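Posted 17 May 2018

The Pondside precinct recount closed last night, and the margin in the council race moved from 68 votes to 59. The county certified 1,776 ballots. Nine of them had been set aside in October because the scanner read two marks in a single contest, and all nine went to Maldonado on hand review.

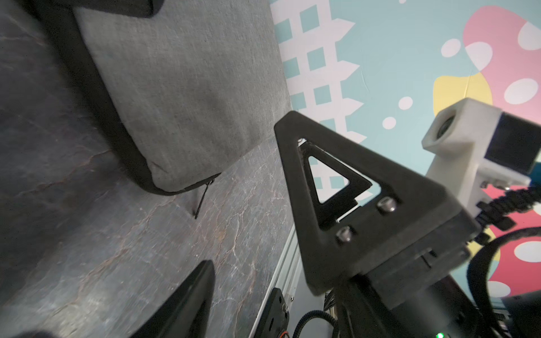
State law lets a losing candidate ask for a second recount at his own expense. Jonitz has not said if he will. The deposit is 1,000 dollars, refunded only when the result changes, and I don't see where he would find another 59 votes in a precinct this size.

The more useful question is the overvote rule. Under the current text, a ballot with a crossed-out mark is rejected by the machine and looked at by a person only if someone files for a recount. Senyo Ayaaba proposed a fix at the last county meeting - send every rejected ballot to a two-person review before certification. The motion was tabled without a vote.

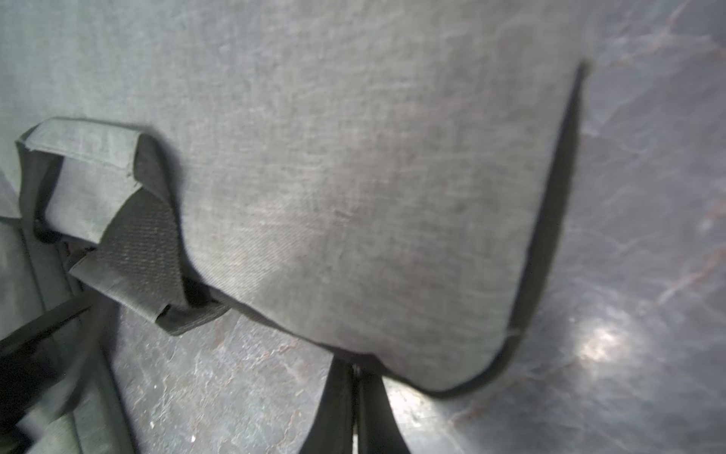

Skomemeck County already does it this way for absentee ballots, so the forms exist and the staff know them. Extending the review to ballots cast in person would need a change to section 9 of the county rules, and the clerk wants a cost estimate first. I have asked for a copy.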